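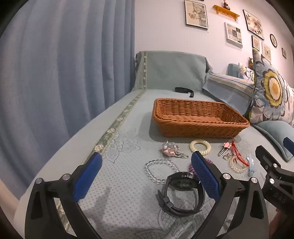 Sending money abroad: your questions

I run Cevurum on my own, so these answers come from me and my inbox. If yours isn't covered, write to me and I'll probably add it.

Why is the rate I was offered worse than the one on your site?

I show the mid-market rate, the one banks use among themselves. Almost every provider adds a margin when they sell currency to you and me. Compare the amount that lands at the other end — that figure already has the margin and the fee baked in.

Do you send the money yourself?

Nope! I only compare. If you pick Staduson or Zundska from the table, you open an account with them and they handle everything from there.

Is "zero fee" really free?

Hardly ever, in my experience. I once priced a transfer of 800 dollars with a no-fee service and got less at the other end than with one that charged me 6 dollars up front (I was pretty annoyed, I'd been recommending the first one to my sister for months).

How often do the rates update?

Every 11 minutes while the markets are open. Over the weekend they mostly sit still, and some providers widen their margin to protect themselves.

What's the smallest amount worth sending?

Flat fees really bite under 200 dollars. If it isn't urgent, I'd save up and send one bigger transfer.

Can I lock in a rate?

With Mnguni you can, once your ID check has gone through. Read how long the hold lasts before you count on it, and what happens if your payment shows up late.

Should I wait for a better rate?

I wish I knew! I held off all through April one year and ended up worse off. If rent or tuition is due, I just send it.

Why do they want my ID?

Licensed transfer companies have to check who their customers are. Have your passport or driver's license handy, plus a recent bill with your address on it — the name needs to match your bank account exactly, middle name included.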